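3.2 작은 받침 가구와 식탁 위의 질서

가정의 식탁을 연구하다 보면 음식과 그릇에만 눈이 가기 쉽다. 그런데 우리가 조사 가구를 방문하면서 가장 즐겁게 들여다본 것은 그 사이에 끼어 있는 물건들, 곧 받침과 걸이, 선반 같은 보조 기물이었다. Delaunay의 선행 연구는 이런 기물을 ‘식탁의 문장부호’라고 불렀는데, 현장에 나가 보니 정말 그럴듯한 표현이었다! 받침 하나가 놓이면 그 옆은 자연스럽게 쉬는 자리가 되고, 가족들은 말을 주고받지 않고도 그 자리를 피해 접시를 내려놓는다.

조사는 60가구를 대상으로 6개월 동안 진행하였다. 가구마다 저녁 식사 전후의 식탁 배치를 도면으로 옮기고, 식사 준비를 주로 맡는 사람과 50분가량의 면담을 하려던 처음 계획은 곧 바꾸었다. 참여자들이 물건 이야기를 시작하면 좀처럼 멈추지 않았기 때문이다(우리도 말리고 싶지 않았다). 면담 녹취와 배치 도면을 합한 분석 단위는 500건이며, 코딩은 Siliņa와 Cusi가 나누어 맡았다. 두 사람의 판단이 갈린 사례는 도면을 다시 펼쳐 놓고 합의할 때까지 논의하였다.

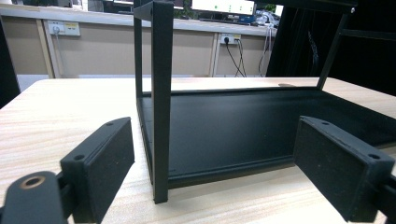 그림 4. 나뭇결 무늬의 밝은색 테이블 위에 놓인 검은색 금속 랙.

배치 도면에서 먼저 드러난 것은 ‘고정점’의 존재이다. 식사 때마다 접시와 냄비는 자리를 바꾸지만, 고정점으로 분류한 기물은 식사 전 도면과 식사 후 도면에서 거의 같은 위치에 나타났다. 흥미롭게도 참여자들은 고정점을 고를 때 크기보다 색의 대비를 자주 언급하였다. 그림 4처럼 밝은 나뭇결 상판에 검은 금속 랙을 두는 조합이 좋은 예로, 면담에서는 “눈에 걸린다”, “거기만 또렷하다”는 말이 되풀이되었다. 반대로 상판과 비슷한 색의 기물은 조금씩 밀려나다가 조리대나 찬장으로 옮겨 가는 경우가 많았다. Cabrera 지구의 한 참여자는 같은 모양의 받침을 색만 달리하여 두 개 썼는데, 밝은 쪽은 늘 찾아다녀야 했다고 회고하였다.

고정점은 세대 간의 협상에서도 제 몫을 한다. 조부모와 함께 사는 가구에서는 고정점의 위치가 연장자의 손이 닿는 쪽으로 기울었고, 어린 자녀가 있는 가구에서는 식탁 안쪽으로 물러났다. 두 조건이 겹치는 가구의 도면은 특히 볼 만하다. Paucar가 정리한 Sadetum 마을의 사례에서는 기물이 점심에는 안쪽, 저녁에는 바깥쪽에 놓이는 왕복이 관찰되었고, 가족 누구도 이를 규칙이라 여기지 않았다. 말로 정한 적 없는 규칙이 도면 위에서는 선명한 궤적으로 남아 있었던 셈이다.

다만 식탁이 벽에 붙은 가구에서는 이러한 경향이 훨씬 약했다. 한쪽 변을 쓸 수 없으면 고정점이 벽 쪽으로 몰리므로, 색이나 세대 구성의 영향을 따로 떼어 보기 어렵다. 벽에 붙은 식탁의 도면은 3.3절에서 별도로 다룬다.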